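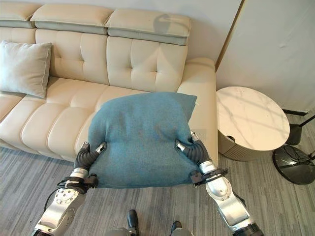
Cream leather sofa with adjustable headrests, against a white wall.

Sound between homes: an interview with Triin Žukauskas
By Ignacio Holloway

Most complaints that reach Triin Žukauskas concern one of two things, speech through a party wall or footsteps through a ceiling. She tests sound insulation for Nornside, and her last large job was a conversion at Nollimwood with 174 flats. The two complaints are often described in the same words, she says, but they have different causes and need different work.

"Speech and television are airborne sound. The air moves the wall, and the wall moves the air on the other side. Footsteps are impact sound. The energy goes straight into the floor structure, so there is no air path to treat at the start of it."

For airborne sound the main factor is mass. A heavy wall is harder to move than a light one. Where weight is limited, two separate leaves with a cavity between them can do the same job, provided that nothing rigid connects them. In her experience the cavity is where the trouble begins.

"You design a 90 mm cavity and it is correct on the drawing. Then someone drops mortar down it, or fixes a pipe bracket across both leaves. The wall still looks the same. It will not test the same."

Gaps matter more than most owners expect. A wall with a good laboratory rating loses much of its value if there are back-to-back sockets or an unsealed joint at the skirting. She checks these before anything else, and recommends a flexible sealant over a hard filler, which tends to crack.

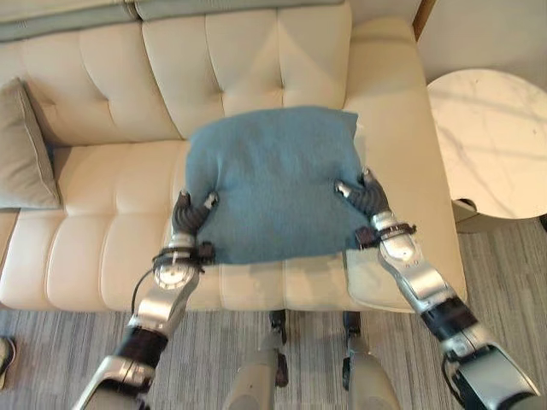
Do furniture and cushions reduce the noise coming from next door? They shorten the reverberation in the room they are in, so the sound that has come through seems slightly quieter, but the wall itself passes as much as before.

Žukauskas puts this down to a confusion between absorption and insulation. Absorption concerns what happens to sound inside a room. Insulation concerns how much gets out of it. Foam tiles are often sold to people who need the second and receive the first.

"Open-cell foam is light and air passes through it. Those are useful properties in a recording room. On a party wall they do very little, and at low frequencies I would not expect to measure a difference."

Low frequencies are the hardest part of the work. Bass from a loudspeaker has long wavelengths, and ordinary independent linings give limited help at the bottom of the range. She advises moving the speaker off the floor and away from the shared wall, then putting it on resilient mounts. Her colleague Zulkifli Chong keeps the test records from Nollimwood, where 23 party walls were retested after sealing alone.

"We changed nothing but the perimeter joints and the sockets. I would always do that before paying for a new lining."
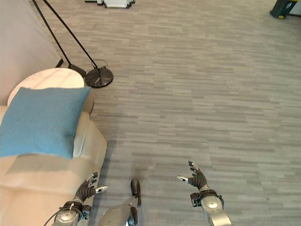 What is the best treatment for footsteps from the flat above? A soft covering or a resilient layer on the upper floor works best, as it reduces the impact before it enters the structure.

A ceiling hung on resilient hangers is the alternative when the neighbour upstairs will not agree to work. It costs height, and sound may still travel down the side walls. This is called flanking transmission, and she finds it is often left out of quotations.

"Ask the contractor what happens at the edges. If the answer is only about the middle of the ceiling, get another quotation."

She also asks owners to write down the times and types of noise before she visits. A log separates a washing machine on a timber floor from a pump in the riser, and the remedy for a pump is usually a pipe clip with a rubber insert.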